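Remevura Handheld Gripper Pair

Part of the Renderier teleoperation and capture range. Sold as a matched left and right set.

Overview

The Remevura pair is a wired, hand-held version of the two-finger gripper fitted to Renderier arms. The finger geometry is the same, so a grasp can be tried by hand before any arm time is booked. Most buyers use it to compare finger sets on their own objects, or to record two-handed tasks at a bench.

Each gripper runs on its own cable. Route both cables off the front of the table and leave slack at the elbow - a tight cable pulls the wrist down and shows up in the force trace.
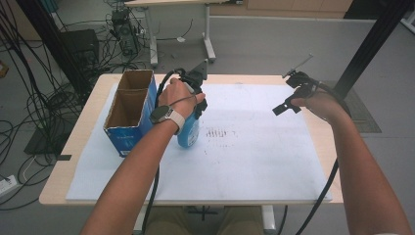
Upright containers are the usual first trial. Close the fingers on the body at mid height, lift straight up, and hold for 2 seconds before moving sideways. Smooth plastic needs more closing force than cardboard. If the object turns in the fingers, change to the ribbed pads before raising the force limit.

Specifications

Fingers: 2 per gripper, black, replaceable
Payload: 600 g per gripper
Cable length: 3000 mm
Sample rate: 1000 Hz
Connection: wired, one port per gripper
Controller: Ekent base unit, sold separately

Compared with the Kalogeropoulos model

The Kalogeropoulos gripper opens wider and is the better choice for boxes. The Remevura closes faster and is easier to hold through a long session. Both work with the Ekent base unit, but the two types cannot be mixed in one recording.

Page revised 6/11/21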